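Clirneck Shared Workshop: Frequently Asked Questions

Last changed in August. If your question isn't answered here, email the front desk. Lavanya Fernandes reads everything, including the ones in all caps.

Joining and paying

Do I have to be a member to use the place?
For anything with a motor, yes. You can come in and use the hand tools on a day pass, and you can look at the motors for free.

What does it cost?
$170 for a quarter, paid up front. We tried monthly billing for a while and spent most of each month talking about monthly billing. A day pass is $12.

Can I share a membership with my spouse?
No. You may share the spouse's projects, blame and sawdust, but the door code is for one person. A second adult at the same address gets half off.

Do you give refunds?
In the first two weeks, yes, for any reason. After that we'll freeze your membership for up to one quarter if you're moving, sick or having a baby. "I got busy" is a condition we all live with.

How do I cancel?
Write to us before your quarter ends. You won't get a phone call asking what we could have done better. We have a fairly good idea.

Getting here

Where are you?
683 Pultow Street, the brick building behind the tire shop. The door on the street belongs to a dentist, who has been very patient. Go down the alley and look for the green awning.

Is there parking?
Six spaces in the alley, and the street after 6 p.m. The tire shop tows, and it owns the truck, so it doesn't have to wait for one.

Can I get there by bus?
The 363 stops at Pultow and Montes, two blocks away. Drivers will let you bring lumber on if it's shorter than you are. A full sheet of plywood has been tried.

Using the space

When are you open?
Members can get in from 7 a.m. to 11 p.m. The table saw and the planer go quiet at 9, by agreement with the people upstairs, who own a broom and know how to use it on a floor.

Do I need training?
Each of the big machines has its own class, and you take it even if you've had one in your garage since college. Especially then. Hand tools, sewing machines and benches need only the 20-minute tour.

Can I reserve a bench?
Yes, up to three hours at a time, on the sheet by the sink. Write your last name. We have four Mikes. 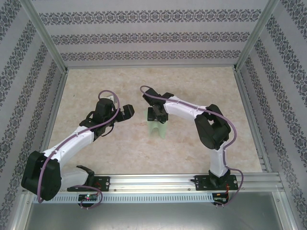

Two arms on one rail, over the marble-patterned surface.

Can I leave my project overnight?
On the Furkden shelves along the back hall, with a tag showing your name and a date. Projects get 30 days. After that they go to the free table, where somebody will finish your birdhouse with a confidence you never had.

Glue-ups can stay on a bench until morning if you leave a note. The note should say when the clamps can come off. "Soon" has caused trouble.

Whose coffee is that?
Coffee in the big pot is for everyone. Coffee in a mug belongs to whoever is looking for it.

Can I bring my kids?
Ages 10 and up, with you next to them the whole time. Next to them means close enough to grab a sleeve.

Can I bring my dog?
We like your dog. No.

Can I sell what I make here?
Sure. We don't take a cut. If you're making 200 cutting boards for the holidays, though, please talk to Lavanya first, or the line for the planer will talk to you.

When things go wrong

I broke something. What now?
Turn it off, hang the red tag on it and tell us. If it wore out, we pay. If you fed it a board with a nail in it, you pay for the blade. Hiding it behind the drill press is a method we've seen before.

I lost a tape measure.
There's a bucket of them under the front desk. Take the one that looks most like yours.

Something is making a noise.
If it's a high whine, it's the dust collector and it needs emptying. If it's a slow knocking, see above, under people upstairs.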